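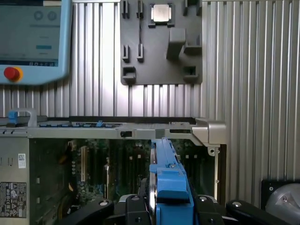
Angharad Rees thinks we should hold the money until April and buy everything in one order, and she told me so twice before I had my coat off. Her point is that the last time we bought in dribs and drabs we paid shipping over and over and still ended up short of fasteners. I can't argue with the fasteners. I do want to get my own thinking down before we sit with it again, though, so this entry is mostly shopping and not much science (sorry to anyone who came looking for cycle data, that's in the other book).

Tuesday, late afternoon, server cell.

What we have now is one arm, one gripper, one chassis on the fixture and the printed holder up on the profile wall for the CPU. For a cell that began life as a sketch on the back of a packing slip I'm really very fond of it! But every plan I write for next quarter asks it to be in two places, and I'd like the wish list to be something we can defend line by line.

Line 1, fingers. The present black ones do the blue plastic part well enough that I don't want to touch them. What I want is a second set so we can try a different tip shape without stripping down the first. Eskola quoted 212 per finger pair and Uvska quoted 201, and the Uvska price leaves out the mounting screws, so by the time I've added those we are splitting hairs. I lean toward Eskola for the plain reason that their drawings matched the parts last time and I didn't have to file anything. Angharad leans toward Uvska. We may just have to toss for it.

Line 2, spare chassis. Same model, please, please, please. I know the refurbisher in Dasimstead has a newer one going cheap, and I know it has more room inside, but every taught point we own is for this one, and reteaching the whole lot would cost us far more in days than we'd save on the invoice. I've asked them to keep an eye out for 3 of ours. Two would do. One is no good to us, as it would be cannibalized for latches inside a month, probably by me.

Line 3, holder plates. We can print these ourselves so the only cost is filament and somebody's patience. I'd like to redraw the plate before we print more. The recess for the CPU is fine where it is. I'd move the clips a little further from the big block so that there's more air on the approach, and put a reference mark on it that can be probed. If anyone has other grumbles about the plate, write them in the margin here and I'll do them all in one go.

Line 4, a second pendant. I keep putting this in and taking it out. It is a lot of money for the sake of not walking it around the bench, and the one we have does everything. Then again, it's the single item that would stop us working altogether if it were dropped, and Zudell tell me replacements are 7 weeks out at present. My feeling this evening is that we should ask Zudell for a loan agreement instead and see what they say. A proper parking bracket near the chassis would help too, and that costs next to nothing, so I'm adding it as line 4b before I forget.

Line 5, fixturing odds and ends. T-nuts, corner blocks, a bag of the short bolts, a bag of the slightly less short bolts. Angharad's fastener lecture applies here in full and I have doubled all the quantities.

On timing, I've come around to half of her argument. The chassis can't wait, since used stock comes and goes and we'd be fools to let the right ones slip past. The same goes for the loan question, because that's only a phone call. Fingers, plates and fixturing could all go in the April order without hurting anybody, provided the plate drawing is finished first. That one's on me.

Still to find out: whether the refurbisher will ship chassis with the covers off (saves us the boxes, which are enormous), whether Eskola will honor the quote past the end of the month, and which budget code the filament went under last time, as I looked for it for quite a while and came up with nothing.

Will ring Zudell first thing tomorrow. Angharad has the Uvska quote on her desk, under the mug.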